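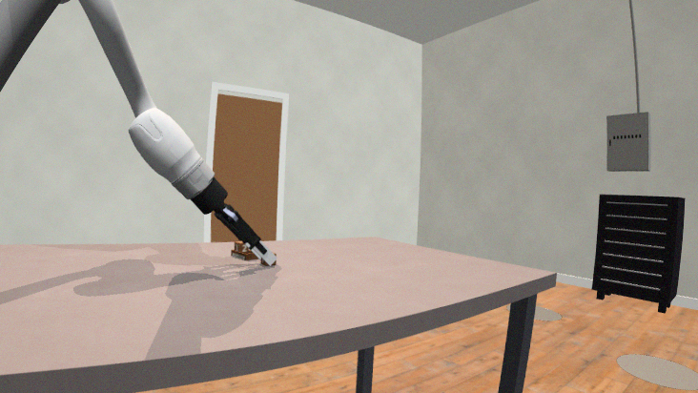 When Evanthia Vrettos took over equipment planning at Nosthorpe, the first thing she did was stop a purchase order. The company, which makes small wooden parts for furniture and toy firms, was ready to buy two robot arms for sorting and placing blocks. She asked for a delay until September.

"We had a price for the arms and nothing else," she says. "No table, no gripper fingers, no idea where the door was going to be. You can't plan a budget like that."

What she wanted was a simulation of the cell before any money went to a supplier. Christos Vasilakis, the controls engineer, built one. He put in a table, an arm, a gripper and the walls of a room, down to the electrical panel and the drawer cabinet.

"People thought the cabinet was a waste of my time," Vasilakis says. "But somebody has to open those drawers. If the table is in the way, you find out after it's bolted down."

The model took longer than he had promised. Vrettos charged his hours to the project, and she still thinks that was the right place for them. Other plants she has worked in hid that kind of work under general engineering, and then the next project was budgeted as if the layout had been free.

Her planning sheet has a line for the arm, a line for the gripper, and then a long list of what she calls the rest. The rest includes the mounting plate, the table, wiring, guarding, training, spare fingertips and freight. The quote for one set of spare fingertips was $893. Freight and unloading came to $3,703, and that had not been in the first version of the budget at all.

"I had a quote from Pudar and a quote from Karras, and on the first page they looked almost the same," she says. "Pudar had the mounting hardware in the price. Karras had it as an option on page nine. Read page nine."

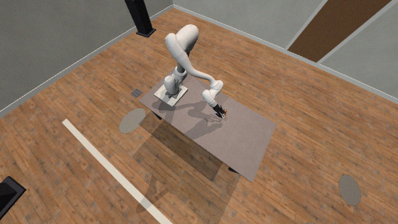

Reach was the other question. A longer arm costs more, and the sales engineers she spoke to all leaned toward the longer one. Vasilakis moved the base along the table in the model and tried picks at different points before he would agree to a size.

"Small parts are the hard case for us," he says. "The arm can lift far more than we need. I care about where the fingers end up next to a piece, and what the wrist has to do to get there."

Vrettos used his results to write the request for quotes. It gave part sizes, table dimensions and the position of the base, and it asked every supplier to price the same list. The answers were easier to compare, she says, although one company ignored the list and sent its standard brochure.

The order has still not been placed. As of March 2021 she has approval for one arm, with the second held for next year's budget – a split she asked for herself. She would like to see the first one through a few months of ordinary shifts before she signs again. The service contract is also open. She is arguing for a yearly visit and a price list for parts, and the supplier would prefer to sell her a full plan.

Asked what she would tell another small plant, Vrettos goes back to the sheet. "Put in the floor work. Put in the days when the old line is down. I left those out once, at a different company, and I had to go back upstairs and ask for more."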